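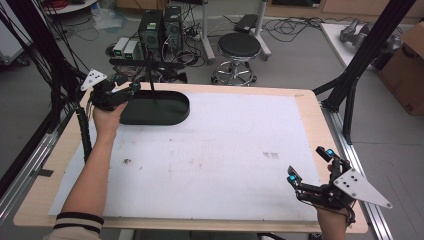
Subject: Re: [teach-by-hand] Hand-held grippers or remote control for pick and place?
Date: 16 July 2021

Hi all,

Sorry for the slow answer, I had a whole reply half written and then lost it when my laptop updated itself. Quoting the original so it makes sense:

> We've been running our arm by remote control for the demos, one
> person on the controls and one person resetting the parts. It
> works, but we got 70 usable demos in our first week and everybody
> was sick of it by the end. Has anyone switched to holding the
> grippers yourself and just doing the task? Do you lose anything?
> Our task is setting small parts into a tray, so the fingers need
> to end up in the right spot.

Yes, we switched, and I wouldn't go back for tray work! We did the first round of the Pirstead tasks by remote control too. I'm decent at it and I still felt like I was wearing oven mitts. You push, you wait, you look, you push a bit more, and all that dithering ends up in the data. The arm then learns to dither (ours would hover over the tray for ages before letting go, it drove me nuts).

With a gripper in each hand you just reach over and do the thing. Our last batch came to 489 demos, and we threw out 179 of those, mostly for lost tracking. I know that sounds like a lot to throw out, but even so it was far less work per good demo than the old way.

What you do lose is the feeling for what the arm can reach. My elbow goes places that no arm of ours will ever go. The first batch was full of me twisting my wrist in ways that looked fine until we played them back on the robot, and then half the moves stopped short at a joint limit. Now I do a few dry runs with the arm's reach in mind before I start, and I keep my wrists boring. 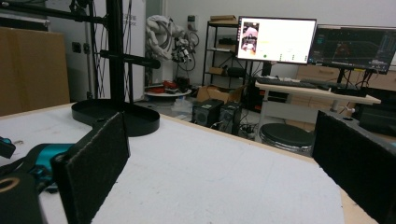
The other thing is the markers. If you track with printed plates like we do, watch how you turn your hands, especially when both grippers are near the tray. One plate slides in front of the other and you don't notice until you go through the logs. I keep my hands a little wider apart than feels natural.

Oh, and cables! Give yourself slack, way more than you think. A tight cable tugs at your hand just as you're lining up, and that tug goes in the demo too.

On finger pads, I'd pick one kind and stay with it for the whole batch. We swapped partway through in October and I could never get the two halves to play nicely together. Somebody at Pavside told me they mix pads on purpose, so maybe we did it wrong, I don't know.

I'd still keep the remote control setup around. We use it for fixing the spots where the arm gets stuck, four or five short corrections at a time, and for that it's great.

How small are your parts, by the way? And are you using one arm or two? If it's two I can send you our notes on the handoff, they're messy but they might save you a day.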